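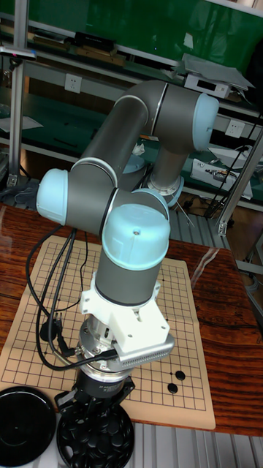 The Tomić papers: what was in lot 2399

Several members asked about the Austro-Hungarian navy grouping that came up in the last Gendetti sale, so I have written out what I know of it. I bought the lot in February after missing a similar one the year before. The listing was short: "Paper lot, sailor, Pola, with photos." There was one blurry picture of the items fanned out and no close view of any stamp. The estimate was $500 and I paid a little under that before the buyer's fee.

The man is Ante Tomić, born in a village near Zadar. His service booklet was issued in 1906, when he was called up as a stoker. The booklet is complete except for the back cover, and the entries are in German in at least three hands. Two of the hands are easy to read. The third is a small slanted script in purple pencil that has faded badly, and I have only worked out parts of it.

The lot came with seven items in all:

The service booklet, 1906, with later entries
A discharge paper, folded in four, torn along one fold
A studio portrait on card, Pola photographer's stamp on the back
A group photo of men on a quay, unmounted
Two field postcards, both to his sister
A receipt for a suit of clothes

The receipt is my favorite, though it has no military interest. It is for a dark wool suit, paid in two parts, and it is dated the same month as the discharge paper. My guess is that he bought it to go home in. I can't prove that.

Reading the booklet

These booklets follow a set layout, and if you have handled one army example you will find your way around a navy one. The front pages give name, year of birth, home district, trade and religion. Trade is given as field hand, crossed out, with "stoker" written above it. After that come the transfers from ship to ship and then the leave entries. Punishments get their own page. Tomić has one, for coming back late, and it cost him two nights in confinement.

The ship names took the most work. Clerks shortened them, and the same ship can be written three ways in one booklet. I started a list of the short forms I ran into, with the page and the spelling exactly as written, and checked them against the tables in the back of the club's old navy handbook. All but one matched. The last one may be a harbor tug or a depot hulk. If you have a booklet from the Pola harbor service with an entry that starts "Schl." I would like to compare.

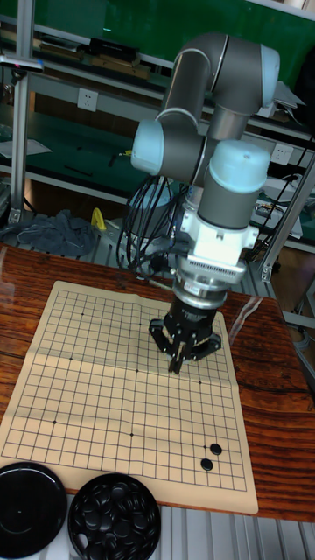 The leave entries turned out to be useful too. He was given two weeks at home in the summer of his second year, and the first postcard was mailed a few days after he got back. In it he thanks his sister for the shirts and asks whether the roof has been fixed. The second card is shorter and the writing is worse. The postmark is smudged and I can't read the year. The stamp type puts it before the war.

So there is nothing in the lot from 1914 or later. The seller's description hinted at wartime service and I think some of the bidding was based on that. The discharge paper releases him from active duty and passes him to the reserve. Whether he was called back I don't know. A second booklet or a loss record would settle it, and I have found neither so far. Please don't repeat the wartime claim if you see the lot mentioned elsewhere.

The two photographs

The portrait shows a young man in a navy jumper and cap. The cap tally is out of focus, which is a pity, as it would give us the ship. The group photo is the bigger problem. It came in the same envelope, and the seller put it in with the rest, but there is no name on it and no man in it that I can match to the portrait with any confidence. The paper is also a later type. I have kept it with the lot in its own sleeve and marked the sleeve "came with, not confirmed."

I would ask members who break up groupings for resale to do the same. Once a doubtful photo is sold along with a named booklet and no note, the next owner will treat it as proven. I have done it myself with a Skinevau estate album and had to write to the buyer later to put it right. He was decent about it.

Sleeves and storage

Everything except the booklet is now in Troltex sleeves, the clear side-opening kind. The booklet was too thick and is in a folded wrapper of plain acid-free paper inside a shallow box. I had two questions on this at the last meeting, so briefly:

Open folded papers slowly and leave them flat under a sheet of blotter and a light board for a few days. Don't iron them.

Leave old tape alone. The discharge paper has a strip of it across the tear and I have not touched it. A paper conservator quoted me a fair price and I will have it done when I can.

Write on the sleeve before the item goes in. Use pencil on a paper label if you can, and keep pens off the table altogether.

Scan both sides, including blank ones. The back of the receipt looked blank to me, and on the scan there is a faint column of sums.
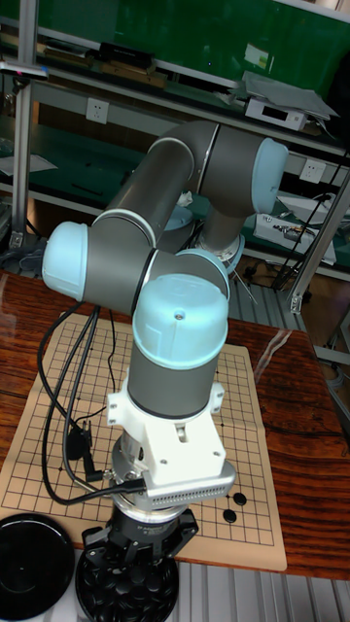
Robot arm over a wooden table.

What I am looking for

The name Tomić is a common one along that coast and there were several in the navy at the same time, some with the same first name. I have come across at least one other Ante Tomić, a gunner, whose papers were sold through Gendetti some years ago. If you bought those, please check the home district on the first page. Mine is Zadar. It would be easy for the two men to get mixed together, and I suspect that has already happened in one online listing.

I would also like to hear from anyone who can read faded German office script in purple pencil. I have scans of the three worst pages and can send them in color or with the contrast raised. The raised versions are easier on the eyes but they lose some of the thin strokes, so it is best to have both.

The lot will be on my table at the next swap meet for anyone who wants to look through it. It is not for sale. I will bring the ship list as well, and copies can be made at the front desk for ten cents a page.

Solange Lavoie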